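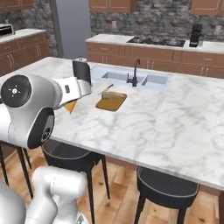
Page 2 of 44

About Branley Worktops

Branley Worktops measures, cuts and fits stone surfaces for kitchens, utility rooms and small commercial premises. The workshop is at Mundstead, beside the old goods yard, and holds up to 79 slabs in covered racks. Most are marble and granite, with a smaller stock of slate.

The firm began as a monumental mason's yard. Kitchen work was taken on to fill the winter months and became the main trade after the move from Huden. Lettering and memorial repairs are no longer offered.

Each job is templated on site once the base units are fixed and level. Cutting follows from the template, never from the architect's drawing. Standard thickness is 30 mm – 20 mm is supplied on request, with a built-up front edge. Joints are placed clear of sink and hob cut-outs wherever the slab length allows.

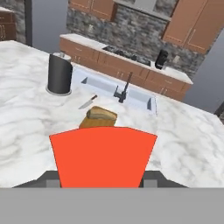 Materials and care

Marble is a calcium carbonate stone. Lemon juice, vinegar and wine will etch a polished face whether or not it has been sealed. Sealing slows staining and has no effect on etching. Customers who want a surface that hides marks are usually advised to choose a honed finish.

An impregnating sealer is applied at the workshop and again after fitting. Resealing dates are recorded on the job card. Offcuts over 500 mm long are kept until the following May and can be used for sills or upstands. 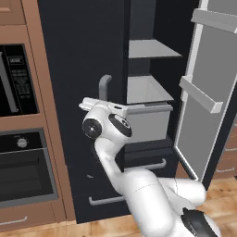 Fitting is carried out by our own staff within the Mundstead and Antunes districts. Outside that area we supply only, and the customer's fitter signs for the stone on collection. Plumbing and electrical connections are not included in either case.

The showroom opens at 8.30 am. Slabs may be viewed in the racks by appointment – flat shoes with a closed toe are required in the yard.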